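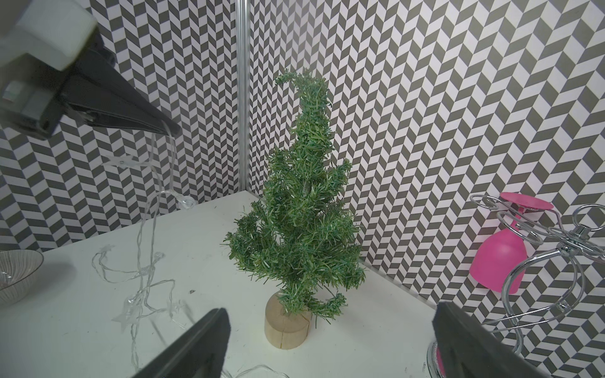 Cell 2 with the tree task set up, light string in the left gripper. Wrist cam view.

Lidham Student Robotics Forum > Build Logs > Two-arm tree decorating (our December project!)

cabral_st_bots
Posted 4:12 pm

OK so our club finally has something worth a build log! The December project is getting a two-arm setup to drape a string of star lights over a tiny artificial tree. One arm carries the string, the other one deals with the tree or helps with the wire, depending on which plan wins (more on that, we have been arguing for days).

Where we are right now:

Pick up the string from the table: works pretty well
Carry it toward the tree without dragging it across everything: works sometimes
Get a first loop over the top: oh boy
Second loop and down: ask me next month

We've recorded 564 teleop runs so far and threw out the ones where the operator got lost, which left us 415 to train on. The policy runs through Pluseo, the little control package our seniors wrote last spring. It's rough but we know every line of it and that has saved us more than once.

Things I'd love opinions on:

1. Should the second arm hold the tree base the whole time, or should it help manage the wire?
2. Does anyone have a good trick for clear wire? Our depth is useless on it.
3. Is the clutter too much? We leave other stuff on the table on purpose (there's a wine glass rack with a pink glass in it, and a glass bowl off to the side) so the policy doesn't learn that the tree is the only thing in the world.

I'm so happy with how this is coming along. Ask me anything!

torque_wrench_tess
Posted 4:40 pm

That tree is adorable. I love how the top flops over like a hook. Is that going to be a help or a pain? I can see a loop catching on it nicely, but I can also see it never coming off again if you miss.

For number 1, hold the base. Our team did cable routing last year and anything that could move did move. We lost weeks on it.

cabral_st_bots
Posted 4:52 pm

Both! When the wire lands behind the hook it stays put and everybody cheers. When it lands in front, it slides down into the branches and the arm keeps pulling like nothing happened. We tried straightening the top and it curls back within a run or two, so now it's a feature.

deadband
Posted 5:15 pm

I'm going to disagree with Tess. If you lock one gripper on the base, you've got a one-arm project with a very expensive clamp. The interesting part of this task is the handoff: left arm brings the wire over, right arm takes it on the far side, left lets go and regrips lower down. That's how a person would do it.

Stick the base down with putty and free up the arm.

torque_wrench_tess
Posted 5:21 pm

Putty is cheating :)

And a person absolutely holds the tree with one hand when it's that small. Go try it. You can't pull wire through those bristly needles one-handed without the whole thing coming along.

deadband
Posted 5:33 pm

Tried it just now with my sister's desk tree and phone charger. I used both hands on the cable and the tree fell over. So I guess we're both a little right?

slow_is_smooth
Posted 5:58 pm

Mentor from the Kirosance after-school group here. Really nice project, and I like that you said how many runs you dropped. Hardly any of the student logs on here do that.

I want to push on it though. You said you threw out the runs where the operator got lost. Did you throw out the runs where the operator got lost and then recovered? Those are gold. A policy that has only ever seen clean runs has no idea what to do when the wire slips, and with light strings the wire is going to slip.

cabral_st_bots
Posted 6:10 pm

Uh. We threw them all out. Everything with a regrasp in the middle got tagged as bad.

They're still on the drive, so we can put them back! I'll go through them with the others and pull the ones that ended well. This is exactly why I posted, thank you!!

pid_and_chips
Posted 6:34 pm

On the clear wire question: forget about depth for that. Look at how the wire piles up on the table in your picture, with the loops all tangled over each other. On a white surface you get thin edges and not much more. What you can see pretty well are the stars. Have the policy grab next to a star and treat the wire in between as something that just follows along.

Second idea, put a dark mat under it. Cheap and quick.

cabral_st_bots
Posted 6:47 pm

Grabbing near a star is what our best operator does without thinking about it, so there's probably some of that in the data already. The other operators grab wherever. Maybe that's half of our trouble.

We talked about a mat. The group voted to stay with the white table, as all the earlier runs are on white and we didn't want to start over.

deadband
Posted 6:55 pm

Never mind the mat, what about those walls? The black and white zigzag behind the tree would drive me up one. Doesn't it mess with your vision?

cabral_st_bots
Posted 7:03 pm

Ha, I knew somebody would bring up the walls. We like them! We change the backing between projects and the herringbone was the one that happened to be up. We trained a small test version of the pickup on it and it did fine. What I can't tell you is how it does with a plain wall, we haven't tried that yet.

pid_and_chips
Posted 7:11 pm

Then please try that before you call it fine. A pattern that strong is a gift to the network for figuring out where the camera is. I'd bet a pizza that it falls apart on plain white.

slow_is_smooth
Posted 7:20 pm

I'd go easier on that. It's a club project with a fixed cell, and learning one cell really well is a fair goal for December. Swap the backing as a test in the new year and write down what happens. Either result would make a good post.

torque_wrench_tess
Posted 7:26 pm

Can I ask about the grippers? In the picture the fingers are right down on either side of the log. Is that the approach for your base grasp? Parallel fingers on a round piece of wood always rolled on us. We ended up with a V-shaped pad, printed soft.

cabral_st_bots
Posted 7:38 pm

Yep, that's the spot we use, low down on the wood, under the branches. We've had it rotate a bit when the other arm pulls hard. There's a crack running down the front of the log and it makes a really handy marker – if the crack has moved, the base has turned. We check it after every run now.

V pads sound great. Do you have a file you could share?

torque_wrench_tess
Posted 7:41 pm

I'll dig it up and post it in the parts section. Watch the lowest branch on the right side though, the one that swoops out and curls back up. Wider pads might bump it on the way in.

cabral_st_bots
Posted 7:49 pm

Oh good point, that branch has already gotten in our way plenty. Coming in from a slightly different angle is easy enough to teach, I think. I'll do a few runs by hand first.

nightshift_ned0
Posted 8:30 pm

New here, our school is just starting a team and this thread is great! Very basic question. How long does one teleop run take you? We only get the lab for an hour after classes and I'm trying to work out if something like this is even possible for us.

cabral_st_bots
Posted 8:44 pm

Welcome! We cap it at 60 seconds, and if you aren't done by then you reset and go again. The reset takes longer than people think, because you have to get the string off the tree and drop it back on the table in some new kind of mess. Work in pairs, one on the controls and one resetting. An hour is enough to get somewhere if you pick a smaller task. Do just the pickup first, it's fun all by itself.

deadband
Posted 8:51 pm

Seconding that. And switch places often. You get sloppy on the controls before you notice it.

slow_is_smooth
Posted 9:02 pm

One more for the new folks: write down who drove each run. It costs nothing and later you can sort out things like the star grabbing habit above.

cabral_st_bots
Posted 9:15 pm

Update from tonight! Three of us stayed on and went through part of the dropped runs. Lots of them have a slip, a regrab, and then a perfectly good loop over the top. I feel a bit silly but mostly excited. We're adding them back and retraining over the weekend.

Plan for the next session:

Train once with the recovered runs and once without, same settings
Try the base hold and the handoff with 3 operators each, putty allowed for the handoff (sorry Tess)
Print the V pads if the file turns up

torque_wrench_tess
Posted 9:18 pm

File is up. Putty is still cheating.

pid_and_chips
Posted 9:26 pm

And the plain wall test?

cabral_st_bots
Posted 9:31 pm

January! I'll hold you to the pizza.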